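Westeo Community Help > Lab Practice > Simulation and Task Setup

How strict should a "ready to start" rule be for sim manipulation tasks?

Posted by gantrypark
Thursday, July 30, 2020

We are writing up house rules for how tasks get set up and scored in simulation, before anything is allowed to run on hardware. The task I'm stuck on is the coffee one. A humanoid stands behind a table, there's a pod and a machine, and the pod has to end up in the machine with the lid shut.

Our current rule says every episode must begin from "the standard start state." That is the entire rule. Two people on the team read it differently. One thinks the lid can be open or closed as long as it's logged. The other thinks any change to the lid makes it a different task. We have 300 episodes recorded under the first reading and I would like to keep them if I can.

What do other groups write down, and how do you handle success? Right now success is whatever the operator says it is.

bellcrank_9

Log it and move on. We do 17 runs per policy and throw out the weird ones.

tolerance_stack

I would not follow the answer above. If you throw out the weird ones, write the reason before you look at the score, or the number you report means very little.

We went through the same thing at Grirnanley last December. "Standard start state" turned into a one-page sheet that sits next to the task file. It took an afternoon to write and has been changed 3 times since. The parts that matter for your case:

Start state. Name every object that can move and every part that can open. For each one give a position or an allowed range. Lid angle gets its own line. If the lid can start open or closed, those are two variants with two names, and they are never pooled in a results table.

Robot pose. Give joint values for both arms and both hands. A hand that starts close to the pod makes a much easier task than one that starts at the robot's side, and people forget to report it.

Reference render. Keep one per variant, from the same camera, at the same resolution the policy sees. Ours for the lid-open variant has the mug on the base tray, the pod standing by itself on the table, and one hand pointing down beside it with a gap still between the fingertips and the pod.
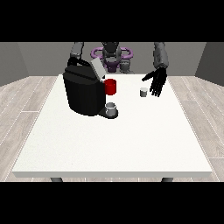

Success check. Take it away from the operator. Write it as conditions the simulator can test: pod inside the holder, lid angle under the limit, both hands clear of the machine. All of them must hold for 5 seconds. Without the hold time you will count episodes where the pod bounces back out.

Resets. A failed grasp is a failed episode. Don't nudge the pod back and continue.

About your recorded episodes - you can probably keep them. If the lid angle is in the log, split them by variant and rescore them with the new check. Anything with no lid value goes in a separate folder and stays out of the results.

drybearing

Agree with most of this. Two additions.

Record the simulator version and the physics time step on the same sheet. We moved the Branine task set to a newer build and the pod started sliding on contact. Same start state, very different success rate, and it took us a while to find out why.

Also, a pass in sim should not be the only gate to hardware. The Woldemariam checklist we use asks for a separate sign-off on speed limits, force limits and the stop button, done at the machine by someone who did not train the policy. I'd keep that as its own document. Ours used to be combined with the task sheet and people signed the bottom without reading the second half.

I don't have a good answer on pod position ranges. We use a small square on the table and sample evenly inside it, but the size was a guess.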